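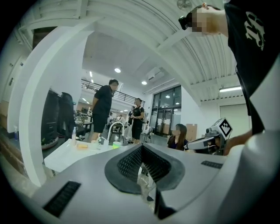
로봇 공개일 시연은 예약 없이 그냥 가도 볼 수 있나요?
조회 1941
돌돌이엄마 2021년 1월 18일

Akasix 작업실에서 하는 공개일 가보려고요. 집안일 동작을 집게 들고 시연한다는데 안내 페이지가 너무 짧음. 예약 버튼이 있긴 한데 눌러도 빈 화면만 나와요. 초등 2학년이랑 같이 갑니다. 로봇은 유튜브로만 봤고 저는 문과 출신이라 설명 들어도 잘 모를듯... 급해요 빨리 답 주시면 감사.

모퉁이약국

구경만 하는 거면 예약 없이 들어갑니다. 직접 집게 잡아보는 체험은 예약한 사람 먼저고, 자리 남으면 현장에서 이름 적고 기다리면 돼요. 저는 현장 접수로 했는데 40분 기다렸음. 예약 버튼은 폰에서 안 되고 컴퓨터에서 됩니다. 저도 폰으로 하다가 포기.

돌돌이엄마

감사합니다! 컴으로 하니까 되네요. 근데 체험 칸은 벌써 마감... 구경만이라도 갈만한가요? 그리고 아이가 지루해하지 않을지. 작년에 Ostermann 전시장 데려갔다가 입구에서 울고불고해서 바로 나온 적 있어서요. 주차도 아시는 분.

코너킥세번

로봇이 막 걸어다니고 춤추고 그런거 기대하면 안됨. 제가 갔을 때는 사람이 하는 시연 위주였어요. 애들 데려갈거면 Eline 과학관이 낫지 않나요. 거긴 Zumo 로봇 버튼 누르면 움직이는거 있음. 주차는 모름. 버스 탔어요.

밤톨네부엌

윗분 말씀도 맞긴 한데 저는 재밌게 봤어요. 지금 회사 점심시간이라 짧게 씁니다 (쓰다보니 길어짐)

순서는 대충 이래요. 들어가서 방명록 쓰고, 인사말 조금, 그다음 시연, 그다음 질문 시간. 인사말은 건너뛰어도 아무 상관 없음. 시연은 설명하는 분 마음대로 왔다갔다 하는데 중간에 들어가도 따라갈 수 있어요. 한 동작을 여러번 되풀이해서 보여주거든요. 같은 컵을 들었다 놨다, 들었다 놨다. 처음엔 저게 뭐지 싶다가 보다보면 손목 각도가 매번 다른 게 보입니다.

오후는 사람 많아요. 제가 간 날은 70명 정도 왔다고 들었고, 오전에는 훨씬 한산했다네요. 앞에서 보고 싶으면 오전으로 가세요. 키 작은 애들은 뒤에서 하나도 안보임.

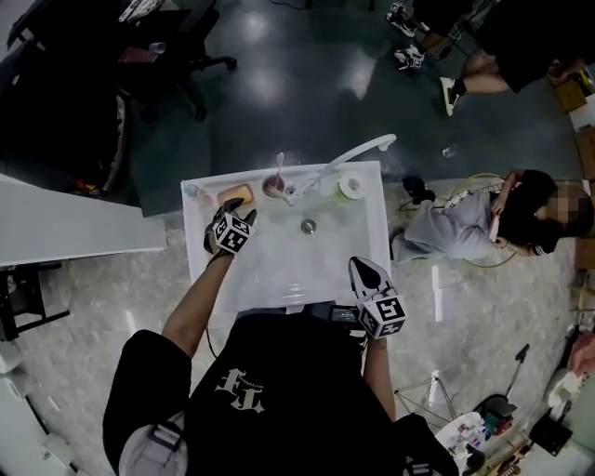 문과라서 걱정된다고 하셨는데 저도 문과고 전혀 문제 없었어요. 질문 시간에 제일 많이 나온게 "집게 위에 붙은 네모난 무늬는 뭐예요"였음. 집게 위치를 카메라가 알아보라고 붙이는 표시래요. 그거 하나만 알고 가도 설명이 귀에 들어옵니다. 싱크대 쪽이 볼만해요. 양손에 집게를 하나씩 쥐고 하는데, 노란 스펀지가 세면대 뒤쪽 작은 흰 받침에 담겨 있고 그 옆에 칫솔 꽂힌 컵이 있어서 저는 스펀지 집으려다 컵 건드릴까봐 괜히 조마조마했네요. 손가락으로 집으면 일도 아닌데 집게로는 어느 쪽에서 들어갈지부터 생각해야 한대요. 그리고 애들은 지루하면 바닥에 앉아서 폰 봐도 됩니다. 싱크대 바로 옆에 그러고 있는 아이도 있었는데 분위기 괜찮았어요. 바닥에 선 있는 데만 조심시키세요, 걸려 넘어지면 큰일.

질문은 쉬운거 해도 돼요. 저는 "설거지는 언제 대신 해주나요" 물어봤다가 다들 웃었음. 답은 아직 멀었다고. 왜 먼지는 꽤 자세히 말해줬는데 반은 까먹었습니다. 미끄러운 그릇이 제일 어렵다, 이거 하나 기억나요. 아이한테 질문 하나 미리 적어가게 하면 좋을듯. 우리 조카는 "로봇도 손 시려워요?" 적어갔는데 설명하는 분이 진지하게 답해주셔서 지금도 그 얘기 함.

준비물은 딱히. 물, 얇은 겉옷. 가방은 작은걸로. 사물함 없어요. 사진은 시연하는 분들께 먼저 물어보고 찍으시고, 다른 방문객 얼굴은 안나오게 해달라고 안내문에 적혀 있습니다. 유모차는 입구에 두고 들어가야 했어요. 화장실은 건물 1층, 휴지 없을때 있음.

주차는 건물 뒤쪽에 되는데 칸이 적어요. 저는 옆 골목 공영주차장에 댔고 거기서 걸어가도 금방입니다. 네비에 Akasix 찍으면 예전 주소로 가니까 꼭 안내 페이지 주소 복사해서 넣으세요. 저 여기서 한참 헤맸음;;

모퉁이약국

위에 예전 주소 얘기 진짜예요. 저도 그쪽으로 갔다가 문 닫힌 창고 앞에서 전화함. 그리고 체험 칸 마감이어도 당일 취소 나옵니다. 접수대에 이름 올려두고 구경하고 계세요. 체험 정원이 40명인데 안오는 사람 꼭 있더라고요. 부르면 바로 가야 됨, 안 가면 다음 사람한테 넘어가요.

코너킥세번

참고로 집게 생각보다 무거워요. 초2면 어른이 밑에서 같이 받쳐줘야 할 겁니다. 저는 어른인데도 팔 뻐근했음. 운동부족인가

돌돌이엄마

와 자세히 감사해요. 오전으로 가고 대기 이름 올려볼게요. 아이한테 질문 적으라고 했더니 벌써 종이 한 장 꽉 채웠어요 ㅋㅋ 하나 더 여쭤보면, 다음 공개일은 3월이라던데 그때도 같은 시연 하나요? 이번에 체험 못하면 또 가려구요.

밤톨네부엌

3월 건은 저도 공지만 봤어요. 주방 말고 빨래 개기 쪽으로 바꾼다고 써있었는데 확정은 아니래요. 메일 신청해두면 예약 열릴때 알려줍니다. 방명록 쓸때 메일 칸 있으니까 거기 적으세요. 글씨 또박또박, 저 한번 못받았음.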